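Print this entry | E-mail this to a friend

Feb 28, 2026

Back from Tomirness with no skin left on my left hand, and I'd go again tomorrow if my fingers would close! Javiera drove, Leandro slept, and I held the crash pad on my lap because the trunk was full of his stuff (he packs like we're moving there).

We parked in the lower lot and took the sheep track up to the wall, which was boggy for the first stretch and then fine. I wanted to try the low traverse before the sun got on it. You start sitting, right hand in the slot, left hand on a sloper that feels like the side of a bathtub, and then you shuffle under the bulge with your feet way too high. I fell off at the bulge. Then I fell off at the bulge again. Bautista had told me in December to drop the knee and look right, and I'd been ignoring him - so I dropped the knee and looked right, and there was the edge, a proper one, chalked and everything. Came off one move later, but I was so happy I didn't care.

Javiera did the arete on the uphill side in 2 tries and was very quiet about it, which means she was thrilled. Leandro spent most of the morning on the slab and says the crux is the first step. I think the crux is his shoes.

Lunch was cold rice and an orange each. The wind came around after that and everything felt better, rubber sticking, hands dry. Aled Bowen was there with his brush, cleaning something up in the trees that he wouldn't show us. 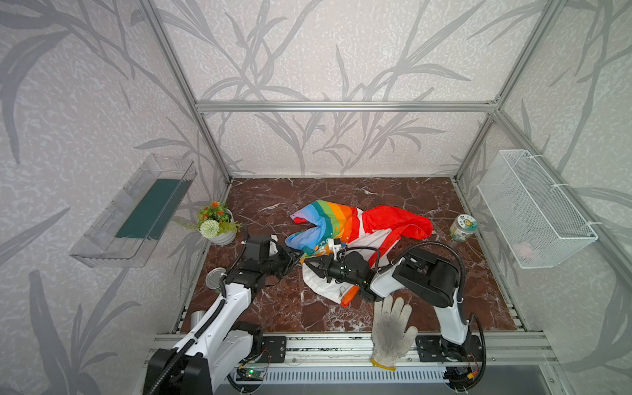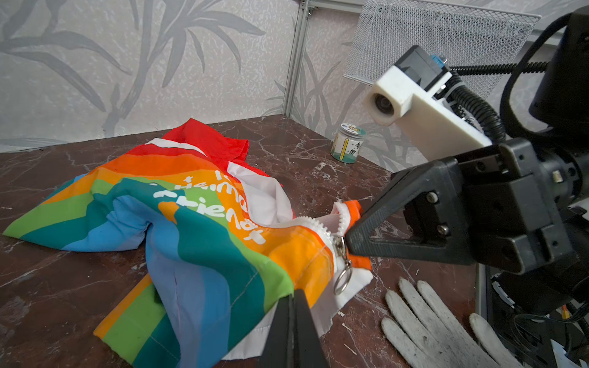

We finished on the warm-up block, just going up and down the easy side until it got too dim to see footholds. Next time I want an earlier start and more tape. I also need to ask Wenceslao about Tillside, he says there's a long roof there that stays dry in the rain, and the walk in is only 400 meters. Javiera's already said yes. Now I'm going to go soak my hand and eat toast.

This site uses cookies. By continuing to browse you agree to our use of cookies. Accept | Read more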